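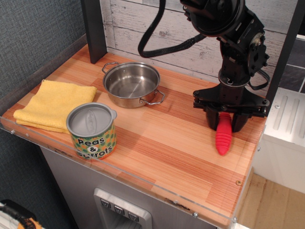

Stulitent小厨房图集：台面篇

卖家的页面我来回翻过好几遍。上面写着“真实比例”“专业级质感”“激发无限想象”，还有一句“可提升专注力，最长可达40分钟”。这个数字怎么测的，谁测的，孩子多大，页面上一个字没有。我写信去Brilenik问，回信的人署名Emrys Maddocks，很客气，说感谢我对产品的关注，附了一张优惠券。专注力的事没提。

所以这一页不谈专注力，只谈东西。小厨房我花了219元，配件里有的是后来自己添的，下面会分开说。图都是同一个台面，毛巾、罐头、小锅基本待在原处，看多了可能有点闷，但我想看的恰恰是这些东西在台面上摆着是什么样，商品页那种撒满鲜花和面粉的布景对我没有用处。

台面和后墙

先说台面。木纹，一条浅一条深，橙色和红褐色交替着排。卖家管这叫“北欧原木风”。我见过的北欧家具不多，不敢说一定不像，反正我第一眼想到的是九十年代的餐馆吧台。后墙倒是另一路，灰白色的旧木板纹，横着走，带节疤和裂缝。两种木头放在一起谁也不让谁。有朋友说热闹，小孩喜欢。也许吧，我家小孩没有发表过意见。

前边和左边围了一圈透明亚克力挡边，用小圆螺丝固定。这一处我原本最不信，商品页说“防滚落设计”，我以为又是一句空话。用到现在，我的态度改成半信：挡边很矮，拦一个慢慢滚过去的东西应该可以，拦一个三岁孩子扔出去的东西就别指望了。另外它反光，拍照时总有一道白的，选图选得我很烦。

螺丝头露在外面，有人介意，我不介意。露着的螺丝至少能拧，比那种粘死的强。我建议每隔一阵拿螺丝刀检查一遍，说明书里没有这一条。 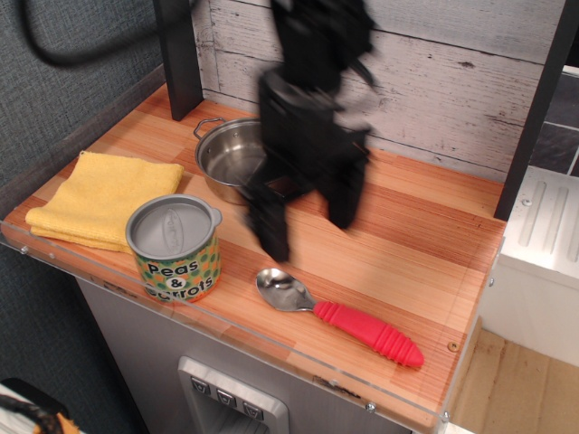
勺子斜放在台面右前方，粉色手柄朝外；罐头挨着黄毛巾，小锅靠后。

勺子和小锅

勺子是金属勺头，手柄是很亮的粉红色，带一圈一圈的凸棱，末端是圆的。卖家的说法是“人体工学握柄”。我对这个词一向过敏，凡是有几道棱的东西都敢叫人体工学。公平地讲，圆头是好的，孩子拿着到处跑的时候我少操一点心。颜色就见仁见智了，放在橙色木纹上相当抢眼，丢了也容易找，这大概是它最实在的优点。

小锅是不锈钢的，内壁擦得很亮，两边各有一个金属丝弯成的提环。没有锅盖。我查过配件清单，清单上写的是“锅具套装”，什么叫套装，一口锅算不算套装，这个问题我也写进了给Brilenik的信里，同样没有下文。

提环的样子挺讨喜，可我不太信它的耐用程度。弯丝的东西，反复掰来掰去迟早会松，我家以前那口玩具锅就是这么掉的环。眼下还没有出事，先记一笔，过了八月再来看。

还有人问这锅能不能真的拿去煮东西。不要。商品页上有一句“真不锈钢，真下厨”，写得含含糊糊，我读了三遍也没读出它到底承诺了什么。没有明确写能上灶，我就当它不能上灶，洗洗也就算了。

假罐头和假胡萝卜

罐头上写着Peas & Carrots，粗黑字，标签上满是圆点，银灰色的盖子，上面压着一个椭圆形标记，旁边带个小拉片。乍一看挺像回事。我拿给家里老人看，老人的第一个问题是这个牌子的豌豆贵不贵，可见外形确实骗得过人。第二个问题是能不能打开，我只好说这个不是吃的。

标签上的字是英文，卖家顺手在页面上加了一句“双语启蒙”。一个罐头，三个词里还有一个是符号，启蒙得了多少我很怀疑。我家孩子现在管它叫“点点”，豌豆和胡萝卜两样都没认出来。

说到胡萝卜，就是那根红的。对，红的。身上一节一节的横棱，头上收尖，形状没有大问题，颜色我看了很久还是不能接受。Stingate的论坛上有人替它辩护，说红胡萝卜是有的，这我知道，菜场也见过。可是罐头上既然印着胡萝卜，旁边再摆一根，小孩难免要拿来对照，选个最常见的颜色很难吗？论坛里那位还说，鲜艳的颜色有利于视觉发育。出处呢？没有给。

横棱倒是有用的，手小的孩子抓得住。我自己试过用两根手指捏，也不滑。这一点我愿意给好评，哪怕商品页上恰好没有吹它。
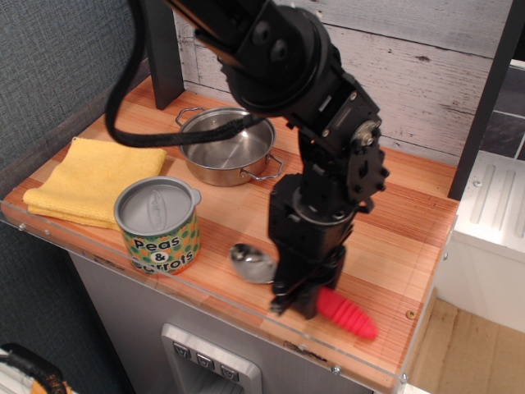

毛巾

黄毛巾不是原配，是我从家里的旧方巾里挑的，叠起来放在左边。写这一段是为了给想买配件包的人省钱。Brilenik另卖一种“厨房织物礼盒”，里面就是2块布，外加一个纸盒。我没有买，所以不评价布的好坏，只评价这个主意：家里谁没有几块小毛巾？

毛绒一点的叠起来更好看，有厚度，孩子拿它垫锅、擦台面、给娃娃当被子，什么都干。缺点是占地方。台面本来就小，毛巾一铺，左边那一块差不多就交出去了，罐头只好挤在它的边上。我试过叠得更窄，叠完有一角总往下耷拉，索性不管了。

有读者来信说，毛巾应该挂起来，台面才有条理。挂在哪里呢？我看了看两边的深灰色立柱，上头没有钩子，要挂得自己装。为了一块玩具毛巾去装钩子，我还没有到那个份上。

收拾之后 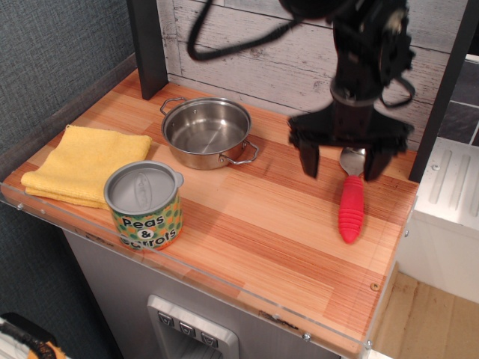 关于“三秒归位”，我要多说几句。这是商品页上字号最大的一句，意思是玩完之后孩子自己就能把东西收好。我不知道是谁家的孩子。我家的流程是大人先说一遍，再说一遍，然后大人自己动手。就算只要求把锅放到后面、罐头靠边，能有一半照办我就很满意了，最后往往是勺子还横在台面右边，粉红色的柄对着前沿，谁路过谁看见。锅的位置倒是稳定，总在靠后墙的中间，里面空着，这大概是因为没有盖子可丢。右前角那颗黄铜色的螺丝我也顺便提醒一下，它在木纹面上，擦台面时布容易在那里顿一下，至少我擦的时候会。

买不买

常有人直接问这一句。台面和挡边我觉得过得去，锅和勺子的金属部分比我预想的好，罐头像真的，胡萝卜我保留意见。至于专注力、双语和人体工学，请当作没看见。如果219元对你来说要想一想，那就等它打折，Brilenik的折扣来得很勤，上一次和这一次之间只隔了2周，勤到让我怀疑原价有没有卖出去过。

已经买了的朋友，欢迎来信说说你们的提环松了没有，最好附上用了多久。只写“很好很满意”的来信我也会看，只是不会收进下一次更新。下次准备拍柜门和水槽，柜门的合页我现在就有一些不太好的预感。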